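Okay, dumpling thread. I folded my first ever batch of potato and cheese dumplings today and I have a lot of feelings, so settle in.

Background: there was a stall at the Plokthorpe market that sold these by the paper plate, fried onions on top, and I've been thinking about them since August. I don't have their recipe. I have a food blog called Firadcombe, a bag of potatoes, and a free Saturday.

Dough first. Flour, an egg, sour cream, a little melted butter, salt. The recipe says to knead until it "feels like an earlobe" and I laughed at that, and then I stood in my kitchen pinching my own ear with floury fingers. It's a very good instruction!

Then the dough rests for an hour under a bowl. Do not skip this. I tried rolling a little piece early, because I'm impatient, and it snapped right back at me like a rubber band. After the hour it rolled out like a dream.

Filling: boiled potatoes, mashed dry (no milk!), farmer cheese, lots of black pepper, and an onion cooked down in butter until it's brown and jammy. I used the Longo farmer cheese, the one in the little tub. It's tangier than the block kind and I could've eaten the whole filling with a spoon. I did eat some of it with a spoon. A big spoon.

Tip from the comments on the recipe (there are 1,177 of them and I read way too many): let the filling get completely cold before you start. Roll it into little balls and put them in the fridge while the dough rests. Warm filling makes the dough sweat and then nothing sticks.
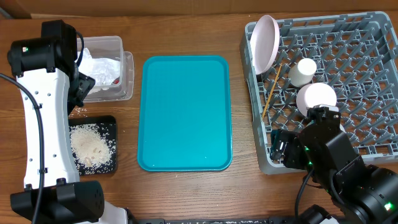

Teal tray on the brown tabletop.

Folding! My first few looked like something you'd find under a couch. Too much filling, every time. You want less than you think, a scant tablespoon, and you want to stretch the dough over it a little instead of just folding it flat. Then pinch the edge, and go back and pinch it again.

I tried doing the pretty rope edge and gave up after two. Fork edge for everybody else. They taste the same, and the fork ones held together better in the pot anyway.

Boiling is the fun part. Big pot, salted water, a gentle bubble and not a crazy one. They sink, you give them one careful stir so they don't glue themselves to the bottom, and then they all come floating up and you feel like a genius. Three more minutes after that and out they come.

I lost a couple to blowouts. The water went cloudy and there was a sad bit of potato floating around. Cook's snack.

Then straight into a skillet with butter. I used my Purkero pan, which I got secondhand and which sticks on eggs but is somehow great at this. Leave them alone until the bottoms go golden. I kept wanting to poke them. The ones I didn't poke were the best ones – crackly on the outside and so soft in the middle.

Toppings: more fried onions, sour cream, chives from the pot on the windowsill. I also tried a spoonful of sauerkraut on the side and wow, yes, please do that. It cuts through all the butter.

Time check for anybody planning this: about 2 hours before I ate anything, and that's with the filling cooling while the dough rested. If you make the filling the night before it would be so much easier. I'm doing that next time for sure.

Freezing: lay them out on something flat with a dusting of flour, not touching, and freeze them until they're hard. THEN put them in a bag. If you bag them soft you get one giant dumpling. Boil from frozen and give them a couple extra minutes.

A few people asked about the leftover dough scraps. I re-rolled them once, cut them into raggedy noodles, and boiled them in the same water. Butter, pepper, the last of the cheese. That was lunch number two and I regret nothing.

Are they as good as the Plokthorpe ones? Not quite, the dough on those was thinner. But they're really, really close, and I get to eat them in my socks. If you've got a trick for rolling the dough thinner without tearing it, please tell me. I'm making sweet cheese ones next!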